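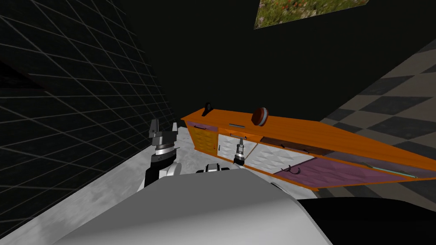
A computer-made robot, with an orange cabinet in front of it.

Why Do You Need Permission to Sell Lemonade?

Suppose you live in a town called Irnell. It is hot, you own a pitcher, and there are lemons in the kitchen that your parents have stopped paying attention to. You set up a table on the sidewalk and start selling lemonade.

Then a polite grown-up from the town office walks up and asks to see your permit.

A permit is a piece of paper from the government saying you are allowed to do something. Notice that you could already do it. You had the lemons, you had the table, and a man walking his dog had already bought two cups. The permit doesn't teach you to make lemonade. It only says that making it and selling it is all right with the people in charge.

Who are the people in charge?

In most towns they are called the city council or the town council. Grown-ups vote for them, and then for the next few years those same grown-ups complain about them. The council makes rules for the town, which are often called ordinances. "Ordinance" is a long word for "rule," and it costs the same.

Irnell has 2,000 people living in it. Its rule book is 339 pages long. Most of the people have never read it, including a few who voted on parts of it.

How does a rule like that get made?

Usually something goes wrong first. Years ago a company called Broltetti sold meat pies from a cart by the train station. One September some people who ate the pies got very sick. Everybody was angry, and they wanted the council to do something. The council did what councils know how to do. It wrote a rule: anyone selling food or drink in a public place has to get a permit and let an inspector look at their kitchen.

As rules go, it wasn't a silly one. You can't tell by looking at a pie whether the person who made it washed their hands. An inspector can at least check that there is a sink.

But look at the words again. "Anyone." "Food or drink." The people writing the rule were thinking of Broltetti and its terrible pies. They weren't thinking of you. The rule catches you anyway, because a rule only knows what is written in it. 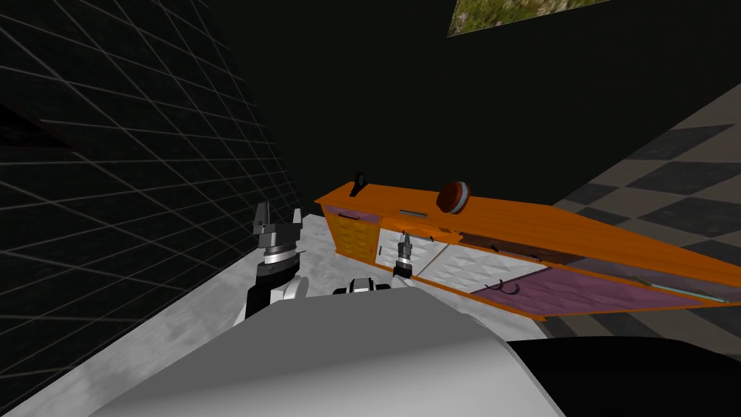
Checkered floor, orange cabinet, and a small round object on top.

What does the permit cost?

In Irnell a food permit costs $95. There is also a form to fill in, and a form to say that you filled in the form correctly (that one is free, so you can relax).

Let's say you make $29 on a very good afternoon. You would need four very good afternoons before you had paid for the permit and could buy yourself anything. By then the summer may have other plans, such as rain.

Now think about a big business. Kirulura Drinks sells lemonade in bottles all over the state. For Kirulura, $95 is what it spends on staples. It has a person in an office whose whole job is forms. So the same rule, with the same price, is a pebble for one seller and a brick wall for another. Some people think big companies don't mind rules like these very much – a brick wall is rather nice when it's standing in front of the people who might compete with you.

Other people say that's too grumpy. They say a stomachache from a small stand hurts exactly as much as a stomachache from a big factory, and that a rule ought to be the same for everyone. You will meet clever people on both sides. You will also meet loud people on both sides, and it's worth learning to tell which is which.

Can a rule be changed?

Yes, although slowly. Somebody has to ask. In the next town over, Mersha, a group of parents went to a council meeting at seven in the evening and asked for an exception. An exception is a small door cut into a rule. Mersha's says that anyone under 18 may sell drinks outside their own home without a permit, as long as they stop by dinnertime.

Then came a long argument over what time dinner is. They settled on six o'clock, and it is now the law.
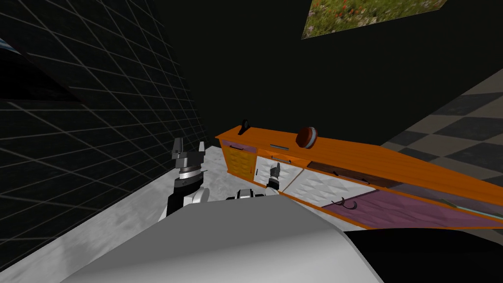 Danylo Pavliuk wrote to us after reading an earlier version of this page. He said we had been unfair to inspectors. "Everyone laughs at the permit until someone gets sick," he wrote, "and then the first thing they ask is where the inspector was. I'd let the kids have their stands, but I'd still want somebody to look at the water."

He has a point, and we have put the pies in because of him.

If you want to find out what the rules are where you live, the town office has to let you read them. Many towns put them online as well. Look under "vendors" or "food sales," or ask the person at the front desk, who doesn't get many visitors your age and may be delighted.

If you find a rule you think is wrong, you can write to the council. You don't have to be old enough to vote. Say which rule it is, what it stops you from doing, and what you would like it to say instead. Keep it to one page. They have 339 already.

Words to know

Permit: a paper that says you may.
Ordinance: a rule made by a town or city.
Exception: a part of a rule that says who doesn't have to follow it.
Inspector: a person who checks for the sink.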